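Divdale opens arm training to the public

PRENERTHORPE, December 8, 2021. Robotics firm Divdale has begun inviting residents to teach its two-armed robots household and stage chores by remote control. Each visitor gets a short lesson, then steers both arms through one task. 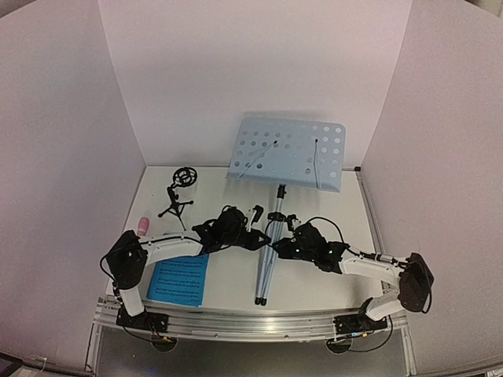 Javiera Mansilla, who runs the sessions, said the company has recorded more than 600 attempts since July. Jobs are changed every few days, and the current one uses a folding music stand and a sheet of music printed on bright blue paper. Mansilla said most people need 3 tries before they can work both grippers at once. Sessions are free and last 2 hours.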